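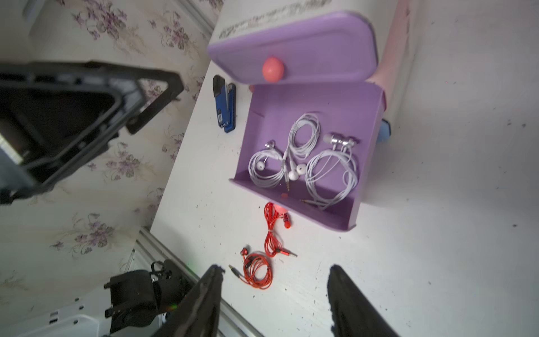 Three pairs of earphones in the drawer.

Listening group – new night, please read!!

We're moving to Thursday from February. Same room upstairs at the Brimthorpe library, 7 pm start, doors a bit before. The choir needed our old slot and they asked nicely.

First book is the Mangate one, the long one, sorry. 393 minutes on audio so start early. I did most of it hanging out washing and the middle section drags, but stick with it, the harbour chapters are the best thing we've done all year. Large print copy at the desk if you'd rather read along, only the one so be quick. 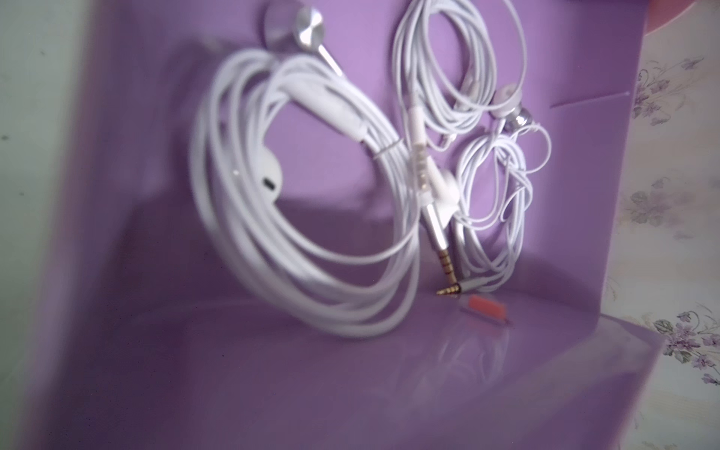 Subs are staying at $5 a night, tea included. Biscuits are not included, bring biscuits. We had 8 people last month and one packet of Scotch Fingers – grim.

Adebayo Effiong is picking the next title and wants suggestions by the end of the month. Nothing over 400 minutes please Adebayo. Short stories are fine, so is poetry, so is that Bitar memoir half of you keep going on about.

Parking: use the Wolteo side, not the front, the front is permit only after 6 and the fine is $85. Ask me how I know.

Lift is working agian. See you there.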